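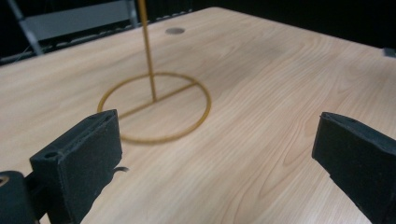
NORKENT, 15 September 2022 – City employees in Norkent will no longer lose their desks by going to lunch, under a revised seating policy the city manager's office released this morning after a summer of complaints.

The city moved its office staff into the Tindus Building in August, putting 200 people in a space with 100 desks. The idea was that half of them would be working from home on any given day. The plan did not say which half, and a good many employees settled the matter by arriving at 7 in the morning and leaving a cardigan on a chair.

Desks are reserved through an app called Pivis, which asks users to confirm every two hours that they are still sitting where they said they would be. Anyone who misses the prompt loses the spot. In the first month the app released desks belonging to people who were at lunch, at the dentist, on the phone with residents and, in one case, presenting the new seating plan to the city council in the room next door.

"I came back with my laptop under my arm and there was a gentleman from Water Billing in my chair," said Severino Rivas, the city's deputy director of facilities, who wrote the plan. "He had a valid reservation. I couldn't fault him."

Rivas finished the afternoon in the stairwell, where he said the wireless signal was better than expected.

Under the revised policy, the check-in prompt will come once a day, at 10 a.m. Employees who deal with the public by phone will be able to hold the same desk all week. Personal items may stay out overnight if they fit in a single tray, which the city will provide. Plants remain under review.

The policy also deals with cardigans. A garment left on a chair will not count as a reservation "regardless of how long the garment has been there," according to the text, which runs to 47 pages, including a glossary. "Chair" is defined on the second page of it.

Employees' main objection has been the distance between coworkers. Pivis fills empty desks in the order requests arrive, so the permit office has spent much of the past month scattered over two floors, sending one another messages to find out where everyone was. Residents who came in for building permits were handed a paper map at the front counter. The map was printed each morning and was generally out of date by 9:30.

Aurelio Cabello, a plans examiner and the shop steward for the office workers, said the union had asked for assigned seating by department and had received a survey.

"The survey asked if we felt empowered by our seating," Cabello said. "There wasn't a box for 'I'm sitting in the break room.'"

Cabello called the new rules an improvement and said the union would drop the grievance it filed over the two-hour check-ins. A second grievance, over the lockers, is still open. The lockers are on the first floor. The combinations were emailed to employees, who then had to find a desk to read them.

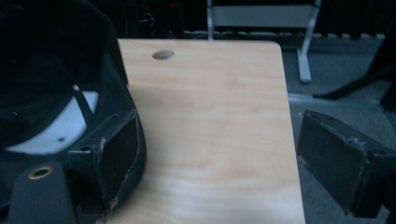

## Second site possible

The city is also looking at the former Herrero shoe warehouse on the other side of the parking lot, which has been vacant for 7 years and could hold another 47 desks. The owners have offered a short lease. A spokeswoman for the city manager said talks were at an early stage and declined to discuss the rent.

Cabello said his members would be glad to have the room, provided it came with heat. Facilities staff are checking on that.

Selling off the old city hall was supposed to save money on utilities and repairs. No savings figure has been released yet for the first month. The spokeswoman said the numbers were being prepared by the finance department, whose employees currently sit in four different places.

## Comment period

Employees have until the end of the month to comment on the revised policy, which takes effect in the meantime. Comments can be submitted through Pivis or left in the box outside the second-floor conference room.

The conference room itself can no longer be reserved as a desk. Rivas confirmed that this had been happening, and that the record was held by a team of three from Parks and Recreation, who booked it as "interview" for eleven straight working days. The department has not hired anyone since spring.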